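Our students are taking Flotar to the Sturnotora Cup, and we'd love you to come and watch

22nd August

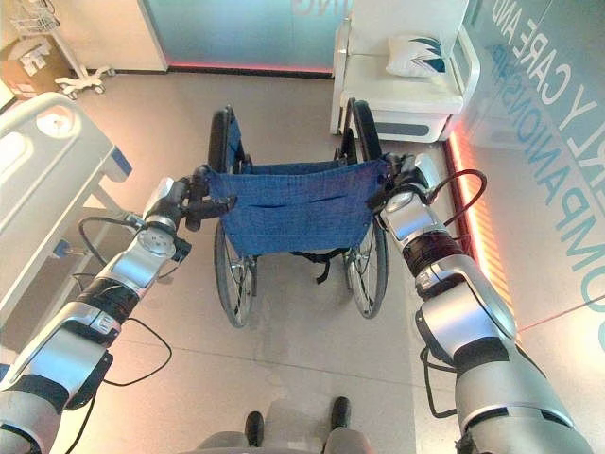
I run the after-hours robotics club at Dumitrescu College, and I'm very pleased (all right, I'm over the moon) to say that our team has won a place in the final of the Sturnotora Cup, the student contest for robots that help out in care settings. Our entry is called Flotar, and the task the students picked is pushing a wheelchair. It sounds simple until you try to write the code for it! Flotar has to come up from behind, take a push handle in each gripper and keep both arms working together, and with a chair like our blue-backed one, big spoked wheels and all, one arm pulling harder than the other means you're suddenly heading for the hospital bed.

The students started in July with 774 lines of code left over from last year's project and threw most of it away in the first week. I did try to talk them out of that. They were right and I was wrong, and they've been very nice about it.

There are seven of them on the team, all on our two-year engineering course, and they've given up a good chunk of their summer holidays. One half looks after the arms and the other half does the driving, so you can imagine the arguments when the chair goes crooked.

We've also had a grant of £4,000 from Guvititz, a local engineering firm, which has paid for spare gripper parts and will cover the van and the team's travel to the final. Thank you, Guvititz! We'd still be asking parents for lifts otherwise.

Before we set off we're holding an open evening at the college, with the team on hand to answer questions. Families, neighbours and local reporters are all welcome, and there'll be tea. If you'd like to come, or want to speak to the students for a story, please ring the college office and ask for the robotics club.

Notes for editors: the team is happy to be interviewed as a group. Please let us know beforehand if you plan to film.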